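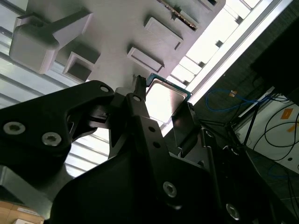

Cledwyn Parri had paid 80 pounds for a processor that was meant to remember his father's voice. He didn't believe a word of it.

"It's a square of metal on a bit of green board," he said. "Wustason must sell them by the bucket."

"Then why buy it?" asked Nesma El Idrissi.

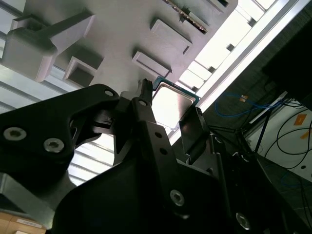

He had no good answer. The man at Jomura had talked very fast, and it had been November, and raining.

"Does it go in any old Dell?"

"So he claimed."
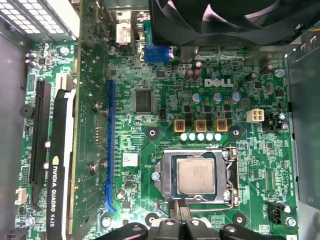 Nesma reached for the plug. Cledwyn told her to wait, and went to shut the door.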